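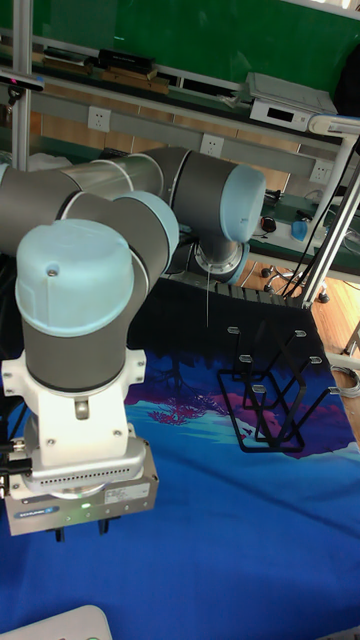
The Gradgate arm over the practice mat, with the wire rack to its right.

The robotics class at Bostelden opens to second-year students in May and finishes with a placement test, in which each team has the arm handle a wire rack on a printed mat. The instructor who runs the course discussed it with us on 7th November.

The task sounds small. "People expect something with wheels," the instructor said. "What they get is one arm, one rack and a lot of coordinates." Each team begins by teaching the arm a home position and nine waypoints, entered by hand. Only then may they write code, using a motion library called Winard that an earlier class put together.

Students lose most of their marks on approach height. The rule is a clearance of up to 100 millimeters above the tallest upright, and many teams set it far lower to save time. "They shave a second off the cycle and then the tool meets a prong," the instructor said. "The controller stops the arm, and that run scores zero."

The patterned mat is a deliberate choice. Vision code that works on a plain white table tends to fail on a busy print – thin black wire against a dark area gives very little contrast. Teams are told to threshold on the clips at the tops of the uprights and ignore the rest of the rack. 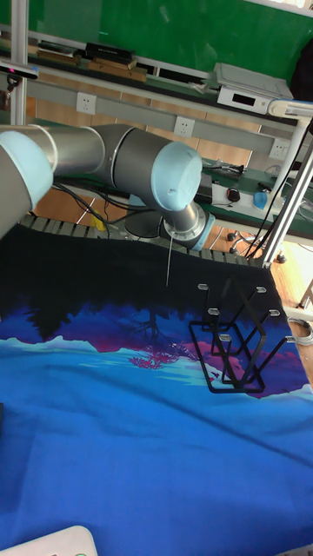

Calibration takes up the second half of the course. The tool offset is measured again at the start of each session, and the value goes into a shared log, which held 1585 entries when we spoke. "I ask them to read the old entries before they touch anything," the instructor said. "You can see the drift. You can also see who skipped it."

Scoring is out of 1000 points and follows the Wojcik sheet, a grading form the department has kept with few changes. Position error carries the most weight, then repeatability, then cycle time. Style of code is not graded, though undocumented frames of reference lose points.

Next term the instructor plans to let teams rotate the rack between runs. The mat will stay where it is.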